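Last updated: February
Print this page | E-mail this page

Robot Disassembly and Reassembly of a Desktop PC: Project Report
By Horácio Vieira
Tuesday

1. Background

Our project took place in the shared workshop at Coltorlow. The goal was to have a robot arm put parts into a desktop computer and take them out again, using a tray that holds each part in a known place. I worked on the tray and the pick positions. My partner wrote most of the motion code, which we called Andar.

The first plan was to use a parts bin and a vision system to find each part. Our supervisor at Timmermans talked us out of it at the first review. With one semester we would have spent all the time on vision and had nothing moving, so we went with fixed positions.

2. The tray

The tray is gray 3D-printed plastic with raised pockets and posts. We measured each part with calipers and added clearance on every side. The first version was too tight. The RAM stick had to be pushed down by thumb, and then the gripper pulled the whole tray up with it. In version 2 we opened the slot and bolted the tray down to the worktable.

The processor pocket is square and recessed so the part can only sit flat. It does not stop anyone from putting the processor in rotated, and we did that more than once. A corner mark would fix it, but we ran out of time to reprint.

The hard drive stands upright in its caddy. Lying flat it took up too much of the tray, and the fingers had to open almost all the way to get around it.

3. The computer

We used an old office tower bought from Limach, a used equipment shop. It lies on its side with the side panel off so that the arm can come straight down. The socket bracket is opened by hand before a run. We looked at having the robot work the lever and decided it was a project of its own.

Cables were a bigger problem than we expected. The drive leads would spring back over the area the arm had to pass through. We bundled them into the drive cage and raised the travel height.

4. Motion program

Each part has an approach point, a grip point and a retreat point. The arm moves fast between approach points and slowly for the last stretch. All points are stored relative to one corner of the tray, so if the tray is moved only that corner has to be taught again. The computer case has its own corner, handled the same way.

Grip force was set separately for each part. Thin parts need the fingers to close on the flat faces, and if the part leans in its holder the fingers touch one side first and tip it over. We made the short holder on the right of the tray deeper for this reason.

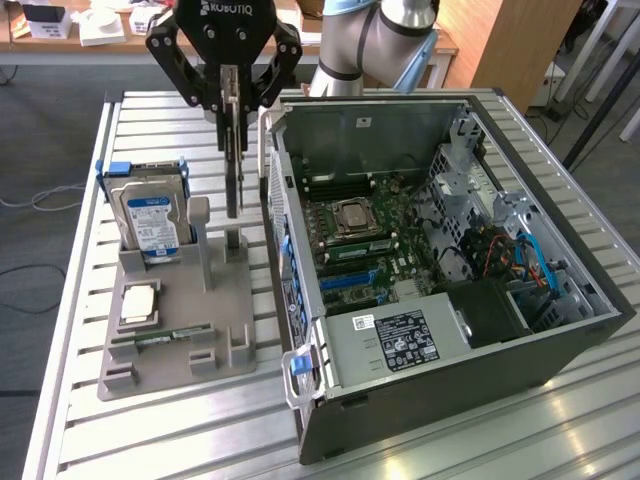

5. Results

We logged 300 pick attempts over the last weeks of the project. Picking from the tray was the reliable part. Most failures came when placing into the case, where a small error in angle is enough to make a RAM stick catch on the end of its slot. When that happened the arm went into a protective stop and we had to back it out by hand.

We did not get a full run of all the parts without stopping. The longest run placed the processor and the RAM and then stopped at the drive.

6. What we would change

The tray should have a corner mark for the processor and chamfered edges on every pocket. The case should be clamped. Ours was only resting on the slats, and each protective stop moved it slightly, so the taught corner was off afterward. A simple force search at the RAM slot would probably help more than better measuring.

The tray files and the Andar code are on the workshop computer in the folder 1874. The older folder, 1856, has the tight version of the tray and should not be printed.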